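July 7, 2025

We've been in the Emberg house since March and I've finally finished the kitchen budget. The total was $2210, against a limit of $3000, and most of the savings came from keeping the old cupboards. I sanded the doors and gave them two coats of a grey-green colour from Gillari. It needs a full day between coats, whatever the tin says.

The bench took longer. Flilach quoted me 13 days for a maple top and it arrived on day 52. No complaints about the timber — the grain is lovely — but I'd ring them every week if I did it again.

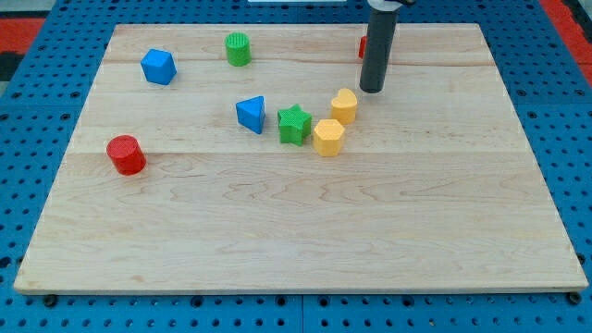

*Pale timber, wavy grain, colourful plastic shapes.*

Next job is the laundry. The tap drips and the lino is lifting near the door, so I'll start there.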